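Forum Robotik-AG Lasisach › Studienprojekte › Tisch abwischen, zweiarmig

negi_24
Stand März: Datensatz für die Wischaufgabe ist vollständig, 40 Episoden, Lappen gefaltet, je zwei Flecken. Training läuft auf dem Rechner im Labor. Frage an die Runde: Handgelenkkameras mit ins Modell oder nur die Kopfkamera?

Uritz
Nur Kopf. Am Handgelenk ist meistens Tischplatte ohne jede Textur, daraus lernt das Netz nichts.

gisell
Widerspruch. Beim Greifen des Lappens verdeckt der Arm die Kopfkamera. Ohne Handgelenk lag unsere Erfolgsquote beim Greifen im letzten Semester deutlich niedriger.

Uritz
Letztes Semester war die Kopfkamera anders montiert. Nicht vergleichbar.

negi_24
Zur Einordnung beide Ansichten, erst Kopf, dann Handgelenk: 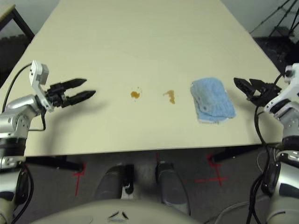
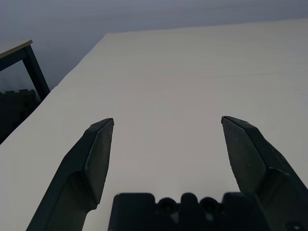 Aufgezeichnet wird mit 30 Hz, Trainingslänge vorerst 2.000 Schritte. Das ist knapp, reicht aber für einen Vergleich.

gisell
2.000 Schritte sagen gar nichts. Bitte beide Varianten mit gleichem Seed und mindestens zehnfacher Länge, sonst diskutieren wir über Rauschen.

Uritz
Einverstanden – aber dann auch Startposition des Lappens variieren. Sonst merkt sich das Modell die Koordinaten.

negi_24
Wird gemacht. Rechenzeit pro Variante rund 24 Stunden, Kurven stelle ich hier ein.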